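Bench notebook, gear plate job
May, started after lunch

Picking this up in the middle because I left my last page at home on the kitchen counter, sorry to anyone who reads these in order. The short version of the missing page: the Govine reducer is apart, everything got washed, and Josué has the housing over on his side for the bearing seats. What I've got is the plate and the gears, and that's plenty for one afternoon!

Went through the gears one at a time under the lamp before letting any of them near the plate. Fingernail around every tooth first (I know, I know, but it still finds burrs faster than the loupe does), then the loupe on anything that caught. One had a tiny raised lip on the flank of a single tooth, probably from being dropped in a bin at some point. Took it off with the fine stone, three light strokes, wiped it, checked again, gone. I'm marking that tooth with a paint dot for the next teardown so we can see if it wears any differently from its neighbors.

Then the bores. Yaowalak's note from last time said the fit on the pins was "snug but friendly" and I'd say that still holds, except that the dark gear wants to cock a little if you come at it from the side. You have to drop it dead straight. If it tips at all it grabs halfway and then you're wiggling it back off and muttering. I tried it dry, then with a smear of the light oil, and the oil helped with the sliding but did nothing for the tipping. So it's a matter of how you hold it. Low and level, let go late.

Put the plate down on the dark gray mat for this and I want that to be the rule from now on, please. On the steel bench it skates around every time you push on a gear, and the last scratch on the back face came from exactly that. The mat grips, it's easy to see a dropped shim against it, and it wipes clean. The one thing I don't love is that it holds lint, so go over it with tape before you start. I didn't, and spent ages picking a fuzz out of a tooth root with a toothpick.

Order I'm using: silver gears first, dark one after. I tried it the other way around before the coffee break and it was a pain, you end up reaching over the dark gear to mesh the next one and knocking it. Silver first gives you room. Turn the neighbor a hair with your fingertip as the next one goes down and the teeth find each other without any pushing. If you feel like pushing, stop and lift.

Two silver gears on the plate, upper right pin still to fill, dark gear on its way down:

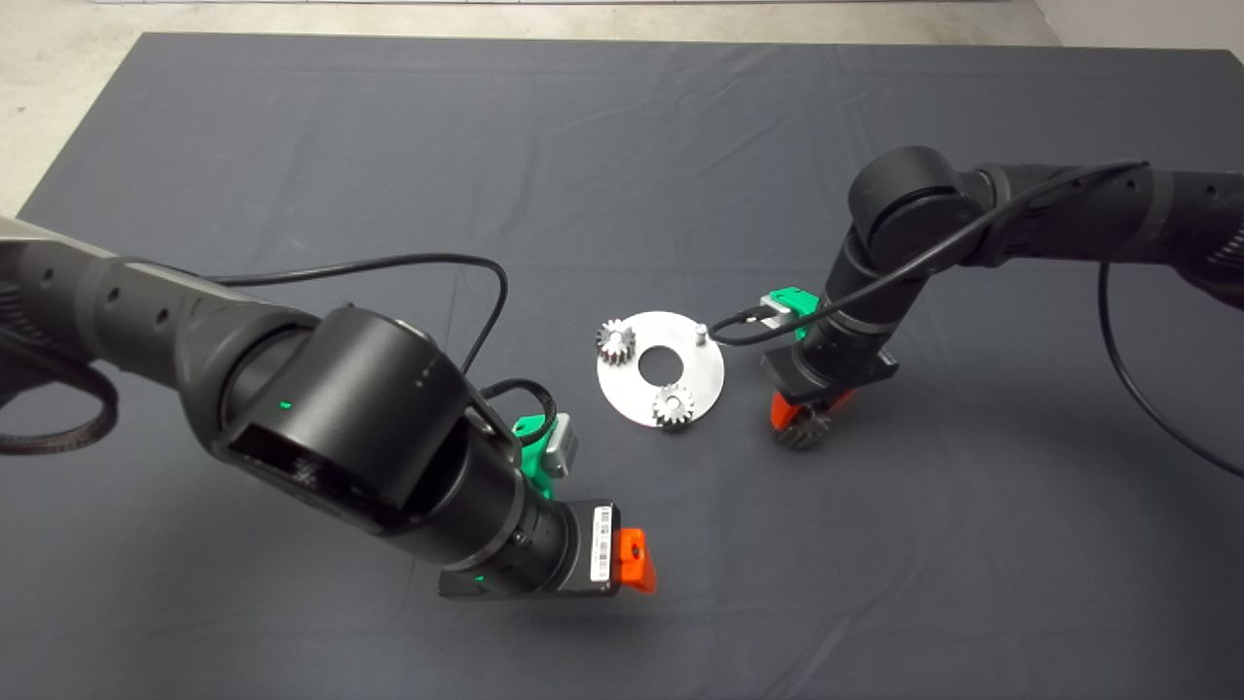
Mylene Cabanatuan would rather see the pins oiled than the bores, and she wrote as much in the margin of my draft: oil in the bore gets wiped off on the top edge of the pin and ends up on the plate, where it collects grit. Fair point. I'll do it her way on the next go and put down here how it feels.

Still open:

Shim stack for the dark gear. I have 2 different thicknesses in the drawer and the drawing doesn't say which. Will ask Ronaldo, he did the Tanasarn one.

Backlash check once all the gears are on and the cover is back from Josué. No point measuring before that.

Turning test after the cover, 200 turns by hand in each direction, slowly, listening for the click we had in the old set. Chalerm wants to be there for it, so come find him first.

More of the light oil, the bottle is nearly done. And lint tape!

Stopping at 4:30, plate stays on the mat with a clean cloth over it. Please don't borrow the cloth.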